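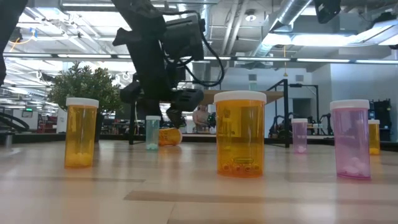 Pill bottles on the table, orange ones and a pinkish-purple one

Garside Neighbors Forum > Home and Family > Keeping track of a parent's medicines

brillholm_ebony
Hello all, long-time reader and not much of a poster, so forgive me if this rambles. My mother Ataahua came to live with us in August after her second fall, and along with her good armchair and 65 African violets (I wish I were exaggerating, she had me write a label for every one) she brought her medicines, which are now my department. Some are taken with food, some without, one is only at bedtime, and the pharmacy on Faulkner keeps changing which day things are ready. I've been working from a sheet of paper on the fridge and I lie awake wondering if I ticked the box before or after she took the thing.

What do you all do? Weekly organizer? An app? Mom is sharp as a tack, by the way, she just can't read the small print anymore and hates asking.

WGilchrist
Welcome Ebony, and bless you for taking her in, violets and all. I looked after my dad for four years and the best thing I ever bought was a plain weekly organizer with morning and night rows. I filled it every week after supper with the radio on and the phone in the other room, and that was that. If the little door was open, he'd had it. Keep the original bottles though, every one of them, because the ER will want to see them and you will not remember the spelling of anything at two in the morning.

tipene_d
Going to disagree with Warrick a little, with love. Not everything can go in an organizer! My wife has one that has to stay in the bottle it came in, and we only found out when the pharmacist happened to ask how we stored it. So before you tip anything out, Ebony, take the whole lot in a bag and have them go through it with you. Ours was very patient about it and took a good half hour.

WGilchrist
Fair point Tipene, I should have said that. Dad's were all fine to move but I did ask first, now that I think back on it.

brodieg_88
Uncle Warrick is leaving out that he once filled the whole organizer a day off and had Grandpa convinced he'd slept through a morning.

I'd go with an app myself. I use one called Candness for my own stuff and it buzzes until you answer it. You can have it send a note to a second phone too, so Ebony could be at work and still know.

WGilchrist
That happened ONE time, Brodie.

tipene_d
Apps are fine until the phone is in the car. My mother-in-law had 1000 reminders on hers and swiped them all away like flies.

brillholm_ebony
Oh you are all so kind, and I laughed out loud at the flies. I don't think Mom would take to an app, she answers the phone with it upside down, but I could have it on mine. Question about the small print: has anybody asked for bigger labels? I feel silly asking them to redo every bottle.

hattie1088
Please ask, it isn't silly at all! Mine does large print for no charge, I only had to say so once and it's been on my file ever since. Also ask if they can line up the refills so they all come ready on the same day. That one phone call saved me more driving than anything else I've done, and I put it off for a year because I thought I'd be a bother.

Another thing, if she doesn't have kids visiting, ask about the easy-open caps. My hands are bad and I was using a nutcracker.

tipene_d
If there are ever grandkids in that house I'd leave the child-proof ones on, nutcracker or no nutcracker.

hattie1088
Well yes, I did say if.

brillholm_ebony
My niece's two are here most weekends so we'll keep the hard caps, and I'll be the nutcracker. I'm going to call Faulkner Street tomorrow about the labels and the refill dates, and I'll carry the whole bagful in with me. Mom says to tell Warrick she would have noticed if it was the wrong day. She also wants to know if anybody would like a violet.

WGilchrist
Tell her I'd take 2, if she has a pink one going.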